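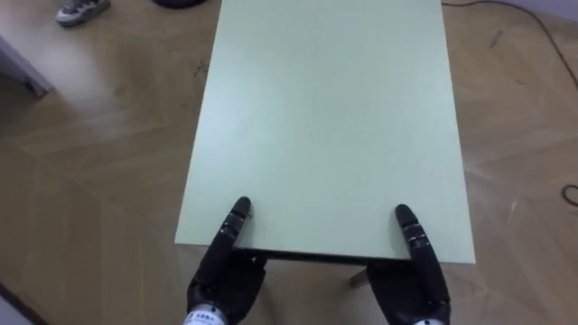
Figure 7.1 Table with a pale green top on a parquet floor.

Chapter 7
Delegates, Credentials, and the Opening of a Party Convention

Terms introduced in this chapter: allocation base, alternate, call to convention, contested seat, credentials report, permanent roll, quorum, temporary roll, unit rule.

7.1 The convention as a deliberative body

A state party convention is a meeting of delegates chosen under the rules of the party to conduct business reserved to them by those rules. The business usually includes adopting a platform, electing party officers, amending the bylaws, and, in some states, endorsing or nominating candidates. Much of what takes place in the same building during the same days is not convention business in this sense. Caucus meetings, training sessions, receptions, and vendor halls may draw more people than the plenary session, but a vote taken in any of them does not bind the party unless the bylaws say so.

The distinction matters for the student of procedure. A convention has no continuing existence between meetings. Each one must be constituted from the beginning, and until it is constituted it can't adopt a motion of any kind. Someone must therefore decide, before the convention exists, who is entitled to sit in it. The rest of this chapter deals with that decision and with the steps that follow from it on the floor. Nominating procedure and balloting are left to Chapter 8.

The illustrations are drawn from the state of Tiltau, whose party rules are typical in outline and somewhat more detailed than most. Three of its counties – Cekach, Hivov, and Hou – are used throughout. Rules are cited as amended through Oct 14, 2022.

7.2 The call to convention

The call is the written notice that sets a convention in motion. Under the Tiltau rules it is issued by the state central committee and must reach every county chair no later than 75 days before the opening session. A call that is late is defective, and a defective call can be raised as a point of order at any time before the permanent roll is adopted. After adoption the defect is treated as waived.

The call must state:

the date, hour, and place of the opening session
the total number of delegates and the number assigned to each county
the method by which each county is to choose its delegates and alternates
the date by which county returns must be filed
the proposed temporary rules

A call may contain other matter, and most do: hotel information, fees, a draft agenda. None of this has procedural force. A draft agenda printed in the call is a proposal only, and it can be changed by majority vote once the convention is organized, unless a rule fixes the order of a particular item.

Students often confuse the call with the temporary rules it contains. The call is an act of the central committee and can't be amended by the convention. The temporary rules are a recommendation. They govern from the first gavel only for convenience, and they lapse when the permanent rules are adopted.

7.3 Allocation of delegates

The Tiltau convention has 625 delegates. The number is set in the bylaws and doesn't vary with population or turnout. What varies is the division among the counties.

An allocation base is the quantity in proportion to which seats are divided. Three bases are in common use. The first is population, taken from the most recent census. The second is party registration, which is available only in states that register voters by party. The third is the vote cast for the party's candidate in a named prior election. Each favors a different sort of county. Population favors counties with many residents who are ineligible or not registered. Registration favors counties where party membership is high, whether or not those members vote. Prior vote favors counties where the candidate in question ran well, and it can shift sharply from one cycle to the next.

Tiltau uses prior vote, with a floor. Every county receives at least one seat, and the remaining seats are divided by largest remainder. The floor has a modest effect in a large county such as Cekach and a considerable effect in Hou, which would otherwise receive no seat in some cycles. Whether a floor of this kind is consistent with equal representation has been argued at length. The argument usually turns on whether the convention is thought to represent voters or county organizations, and the text of the rules seldom settles it.

Fractional voting is a separate device. Under it a county may send more delegates than it has votes, each delegate casting a fraction. It increases attendance without changing the balance among counties. It also slows the roll call and makes arithmetic errors more likely. Tiltau dropped the practice. Hivov County continued to send extra delegates for one further convention, and the excess names were struck in the credentials report.

7.4 Alternates

An alternate is a person chosen in advance to take the place of an absent delegate. Until seated, an alternate has no vote and may not make or second a motion. Once seated, the alternate has every right of the delegate replaced, including the right to speak in debate.

The rules must answer two questions. Which alternate is seated first, and for how long? Most states seat alternates in the order of votes received at the county meeting, with ties broken by lot. As to duration, some rules seat the alternate for the remainder of the convention and some only until the delegate returns. The second approach is more common and harder to administer. The county chair has to report each change to the secretary, and a vote cast by an alternate after the delegate has resumed the seat is void.

7.5 The temporary roll and the credentials report

The temporary roll is the list of delegates whose county returns are regular on their face. It is prepared by the secretary from the returns filed in April and is used for all votes until the permanent roll is adopted.

A seat is contested when two or more persons claim it, or when a written objection to a claimant is filed by at least 20 registered members of the county. Contests are heard first by the credentials committee, which may take testimony and must report a recommendation on each one. The committee decides nothing. Its report is a main motion, and the convention may adopt it, amend it, or return it.

The order in which amendments are taken can determine the result. A claimant whose name appears on the temporary roll may vote on every contest except the claimant's own. If contests from Cekach are taken before those from Hivov, the contested Hivov delegates vote on Cekach and the reverse isn't necessarily true. Tiltau takes contests in alphabetical order by county. Other states draw lots – a method with less to recommend it than its popularity suggests, as the drawing is itself open to a point of order.

Adoption of the report, as amended, creates the permanent roll.

7.6 Quorum

A quorum is the number of delegates who must be present for business to be done. The Tiltau bylaws require a majority of the permanent roll, or 313 delegates when every seat is filled. Vacant seats are excluded from the count. Seated alternates are included.

The presence of a quorum is presumed until questioned. Any delegate may raise the question when no other person has the floor, and the chair must then order a count. If the count falls short, the convention may recess, adjourn, or take steps to obtain a quorum. It may do nothing else, and it can't authorize further business by unanimous consent.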